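**Hand-held grippers: stiff fingers or mesh pads?**

**tromdale_kai** wrote:

Right, I've now had over 40 goes with each set and I still can't make my mind up, so I'm throwing it open. We're choosing hand-helds for the tabletop jobs (trays, bags, small boxes, that sort of thing) and it's down to the Ditora pair and the Olero pair. I like how the Ditoras sit in the hand, but my wrists were grumbling by the end of the afternoon. The Oleros grab thin stuff better, I think? Waltraud thinks I'm imagining it.

**waltraud_k** wrote:

You are imagining it, Kai! You did the Olero runs after lunch when you'd had all morning to practise. Swap the order and try again, then I'll listen.

Also, please think about the tags. I'd pick whichever set keeps its markers in view when you turn your wrists over. Lovely fingers are no use to me if tracking drops out every time somebody reaches across.

**gunars_v** wrote:

Got a couple of views from the table if it helps the argument along.

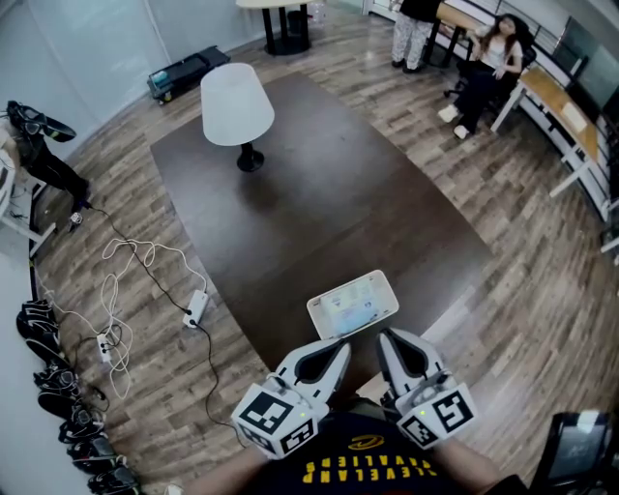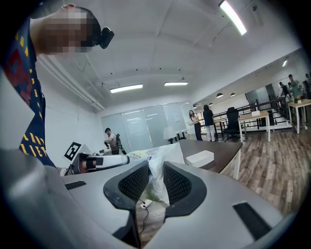

*First one's from head height over the big table, second is from the gripper itself, looking past its own fingers.*

I'm with Kai on the mesh. The rubbery rim gives you something to press with, and the fingers splay enough that I can still see what I'm going for. My gripe is the housing, it eats the whole bottom of the view. Could we tilt the camera up a touch?

**tromdale_kai** wrote:

@gunars_v tilt it up and you'll get even more ceiling lights, and there are plenty in there already. I'd sooner move it forward a bit, though then I suppose you lose the fingertips when they open wide. Hmm.

@waltraud_k fair point about the order, I'll redo it the other way round. The tags on top of the white blocks are nice and big, mind.

**adoracion_m** wrote:

Don't buy either yet! Ruppert have a new one coming in September and the trigger is miles lighter (I had a play with it, my hands are small and the Ditora trigger is murder). No idea on price.

Kai, what did you set the exposure to? Those windows gave me no end of bother.

**tromdale_kai** wrote:

Left it on auto, which I know, I know. I'll lock it for the next lot.

**arne_r** wrote:

Waiting till September is no good for us, we need 2,131 clips before then. Take the Oleros, put foam tape on the handles and get going. If the Ruppert is that good we can swap two of them in later.

**waltraud_k** wrote:

Arne, you say "put foam tape on it" about everything. I still want the swapped runs first. Kai, five of each will do me, same tray, same starting spot, and write down the drops this time please.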